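Keeping the Hours at Rarkarow

A conversation about tides, tea and fourteen winters on a small ferry
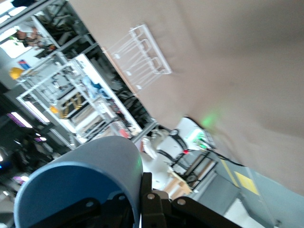
She had the kettle on before I was properly through the door, and for the first little while we talked about scones, which I only mention because most of what follows was said with a mouthful of one. She ran the passenger ferry between Rarkarow and Zatcombe for 14 winters (summers too, of course, but she counts by winters, as people on that side of the harbour tend to). She asked me not to use her name, on the grounds that everybody who needs it already has it. We began with colour, as it happens. She has strong feelings about colour. "You want blue, and a good deep blue, next to something plain and sandy, and then you leave it alone," she told me, and if you look at the deep blue against that soft beige at the top of the page you'll have the ferry's old paintwork near enough, hull and cabin. The company wanted to go to white and green one year. She wrote them a letter about it, then a second, longer letter, and the boat stayed blue until she retired.

I asked how she had come to the job in the first place, and she laughed and said she'd applied for the ticket office. "They had two jobs going and I must have ticked the wrong one. I turned up in a skirt and good shoes and a fellow handed me a rope." She had grown up around boats, though, with an uncle who fished and a grandmother who could tell you the tide from the smell of the mud, so she wasn't quite as lost as she likes to make out. She had her ticket inside two years.

The boat was called the Bremolero, and I'd always wondered about that. So had she. There was a story that it came from a song, and another that the builder had lost a bet, and she heard both of them from the same old deckhand in the same week. It carried 40 at a pinch in her first season, before the benches were changed, and it rolled "like a pig in a blanket" whenever the wind got round to the south.

"The first boat was at ten to six," she said. "That was my favourite, and I'd never have told anyone so at the time, because I complained about it every morning. You'd have the nurses coming home and the bakery people going out, and they'd pass each other on the ramp and say goodnight and good morning. I loved that. Some of them did it for years and never said another word to each other."

The schoolkids came later, at half past seven, and she is very funny about the schoolkids. There was a trombone that went over the side. There was a science project involving snails, which were supposed to stay in a lunchbox, and she was still finding them behind the life jackets at Easter. One December the whole of the upper school sang carols all the way over, in parts, and she slowed the engine down without telling anybody so that they'd get to the end of the last one before the wharf. "We were late all day after that. I put it down to weed on the propeller."

I wondered whether she had ever been frightened, and she took her time over that, and cut me another scone while she thought. There was one fog, she said, early on, when she couldn't see her own bow and had to bring the boat in by listening. Somebody on the Zatcombe side worked out what was happening and went down and banged a saucepan on the rail until she was alongside. She never did find out who. "I asked at the shop, I asked at the pub. I'd have liked to replace the saucepan."

Lunch, in those days, was at Châu, the little noodle place just up from the Zatcombe wharf, which is still there and still has the same stools. She had 25 minutes between boats and they'd have her soup on the counter when they heard the horn. She goes over for it most weeks even now, as a passenger, and she admits she is a dreadful one. She stands near the wheelhouse. She sucks her teeth at the approach. The young skipper has been very patient about it and lately has started asking her what she thinks of the current off the point, and you could see how much that had pleased her, although she passed it off by fussing with the butter.

Does she miss it? "I miss the mornings. I don't miss the toilets." She walked me down the hill to catch the ten past four, and told me which side to sit on to stay dry.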